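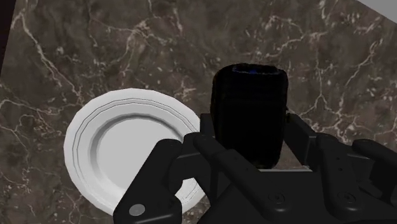 The band had been broken up for six years before anyone bought the record, and by then the bass player was selling gutters.

He heard about it from his daughter, who heard about it from a boy at school, who had found the song under a video of a dog falling off a dock. The song was called "Flindlow." It had been the fourth one on the second side, where bands put the things they can't agree to throw away. It ran just under five minutes, and for most of that time he played the same note.

"You never said you were in Gotine," his daughter said.

"I did say. You said it sounded like a cough drop."

She didn't remember this, but she allowed that it was possible.

He went down to the basement and looked for the amp, which was under the Christmas things, and then for the bass, which was in the neighbor's garage for reasons that had made sense during the divorce. The strings had gone the color of old pennies. He played his note. It was still in there, a little flat.

The singer called in August. She had a way of starting a phone call as if you had just come back from the bathroom.

"So they want us to do it at the Zultisa," she said. "One night. The whole record, front to back."

"Who's they?"

"The people who do that."

The Zultisa held 2,000. In the old days they had played there once, opening for a band who opened for somebody, at an hour when the bar staff were still cutting limes. He remembered a man in a raincoat near the front who had clapped after every song and turned out to be waiting for a cab.

"What about Shearer?" he said.

There was a pause. Shearer wasn't a person. Shearer was the label, and the label was two brothers and a fax machine, and the band had signed something with them on the hood of a car. Under the terms of what they had signed, Shearer owned the recordings, the artwork, the name, and, if you read the last page closely, the van.

"Shearer's thrilled," she said.

They rehearsed in a unit behind a tile showroom. All four of them came, which was one more than had come to the last rehearsal the first time around. The drummer had become a dentist and kept excellent time now, which ruined several of the songs. The guitarist had brought a laptop with the record on it so that he could learn his own parts. He would listen to ten seconds, frown, and say, "Why would I do that?" 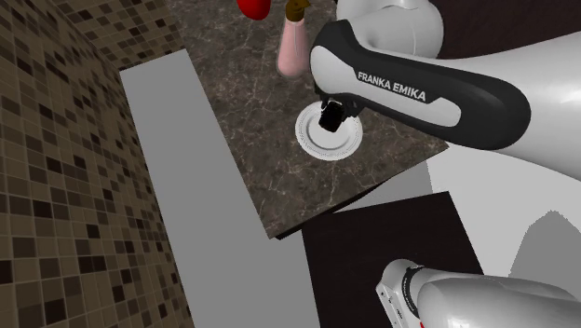

"Because you were drunk," the singer said.

"No, I mean, it's good. I couldn't come up with that."

They worked out the first side in an afternoon. The second side was harder, being mostly mood. When they got to "Flindlow" they stopped and stood around it like people looking at a car with the hood up. The singer wanted it slower. The dentist pointed out that it was already slow, that there was a speed below which it would simply be a series of events. The guitarist wanted strings. He knew a woman.

The bass player said nothing and played his note. He had been thinking about it at work, up on the ladder. On the record he came in late on the second verse, by a beat and a half, because he'd been trying to get a sandwich wrapper off his shoe. There had been no money for another take. A magazine had lately called this entrance "a withheld tenderness that the rest of the album spends itself trying to deserve." His daughter had taped it to the refrigerator.

So now he had to do it on purpose. He came in late. It sounded like a man coming in late.

"Can you do it more like the record?" the singer asked.

He tried it for 3 days. He tried it with his eyes closed. He tried counting, and then he tried not counting, and the dentist told him kindly that he could tell which was which. In the end he drove to the sandwich place, which was a bank now, and then to another sandwich place, and sat in the parking lot with a turkey club.

On the night, the Zultisa was full. He had guessed they would all be his age, but a good part of the crowd looked to be his daughter's, and some of them had the lyrics on their shirts, including a line the singer had only ever mumbled. They knew what it was. She had to read it off a girl in the front row.

The second verse came up. He had the wrapper ready by the pedal, and he stepped on it, and bent down, and two thousand people held their breath for him while he picked at his shoe.

It wouldn't come off. He missed the verse completely.

The check from Shearer arrived that winter. It was for 89 dollars, less the van.

Last updated 10 March 2025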